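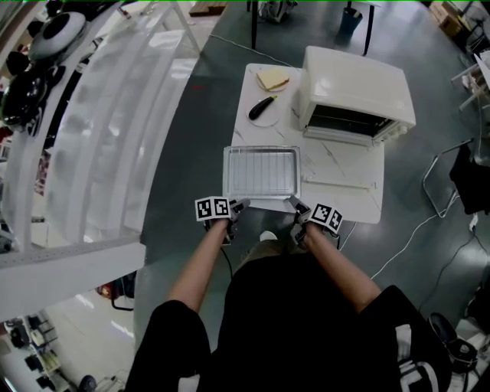 Veronika Balogh wrote: I'd look at the pose solver before touching the detector. If the ids are right in every frame and only the rotation jumps, the corners are probably fine and the solver is picking the wrong one of two answers. Can you send the raw corners for a bad stretch, and the config you ran with?

Ticket: right gripper pose flips near the oven tray
Component: Maglaya tracker, head view
Opened: Apr 1, 2018
Reported by: Lăcrămioara Tudose
Assigned to: Skarphéðinn Riis
Status: fixed in branch, one item still open

Problem
With both grippers held at the front edge of the table, by the tray, the right gripper's orientation jumps by a large angle and comes back a few frames later. Position moves only slightly. The left gripper is steady in the same frames. The replay tool shows the right gripper turning over and back again, and the planner then throws out the segment for being over the speed limit.

In the head view the left markers face up towards the camera and the right ones are angled off to the right. I get the same result on every replay of the same recording, so it isn't timing.

Config as run
solver: single_marker
prior: off
reproj_limit: 2
smoothing_window: 11
candidate_limit: 2000

Step 1. Checked the calibration
Reran the head camera calibration check on the stored board images. No change worth noting. The lens bends things a lot towards the corners, but the grippers are well inside the part where the model fits.

Step 2. Dumped the raw corners
Sent Veronika 98 frames from the bad stretch. Ids are correct throughout and the corners move smoothly. The two solutions for the right marker have nearly the same reprojection error, and the solver swaps between them. She was right.

Step 3. Tried a wider smoothing window
Made it worse. The average of a good pose and a flipped pose is a third pose that is wrong in a new way, and it gets past the speed check. Put it back to 11. Please don't use smoothing to hide this one.

Step 4. Switched to the joint solver
Set solver to marker_group, so that all visible patches on one gripper are solved together as a rigid body. This needs the patch layout file for each gripper. The right one was a copy of the left with the name changed, and had never been measured. Bienvenido Macaraeg measured it and checked in the new file.

Flips are gone wherever both right patches are detected. When only one is detected they can still happen.

Step 5. Turned on the prior
Set prior: last_good. With one patch visible, the solver now keeps whichever answer is closer to the last accepted pose. If there has been no accepted pose for 11 frames it reports the gripper as lost. The whole recording now replays with no flips, and the planner accepts the segment.

Step 6. Checked against the gripper camera
Skarphéðinn asked for a second source, as the prior could be holding a wrong pose quite happily. I ran odometry on the gripper view and compared rotations only. They agree while the table fills enough of the view. Once the camera takes in the far side of the room, most of the features it picks are the round ceiling lights and the dark window frames, with few left on the plates. That is fine for rotation but poor for distance – don't use this check for position.
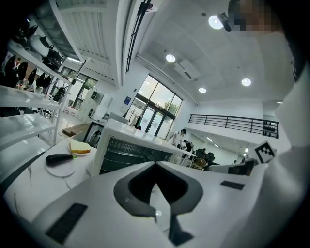
Step 7. Masked the gripper body
The odometry was also picking up corners on the printed marker at the right of the gripper view. That marker moves with the camera, so it pulls the estimate towards no motion. Added a fixed mask for the housing and the marker. Rotation agreement is better during slow moves and the same as before during fast ones.

Still open
The start-up case. If the first frame has only one patch visible, there is no last good pose to lean on and the solver can begin on the wrong side. Angelica Lagman suggests waiting for a frame with two patches before accepting anything. I agree, but it needs a change in the Farden loader, which expects a pose in frame zero.

Reply from Skarphéðinn Riis
Merge steps 4, 5 and 7. Leave this ticket open for the start-up case and link the Farden change when there is one. Could you also add a test that fails if two grippers load identical layout files? I'd like that in the same merge.

Reply from Lăcrămioara Tudose
Test added. Merging once the build passes.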